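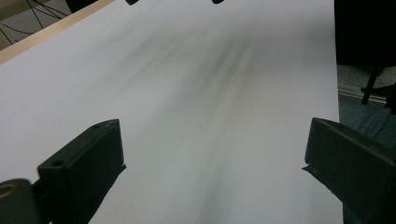
White sheet on a wooden surface.

Murnach Walks, report to the Rarnent Fund, January

We signed up 339 people. After two months, 17 still log their steps each week - a figure I would not brag about.

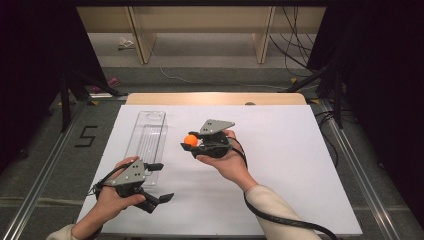 Tarek Tahiri replied that the drop is normal for winter and spring will fix it. I doubt that.

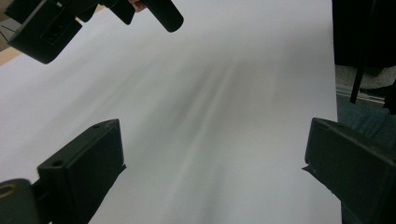

White paper and a black gripper finger.

Of the grant, $2,724 is unspent. I want to hold it until we know why people quit.

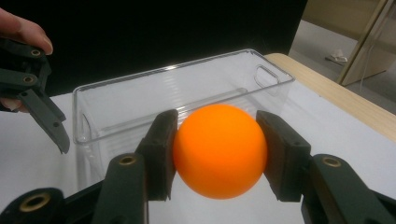
Next steps

Call the dropouts. Move the Utar route indoors.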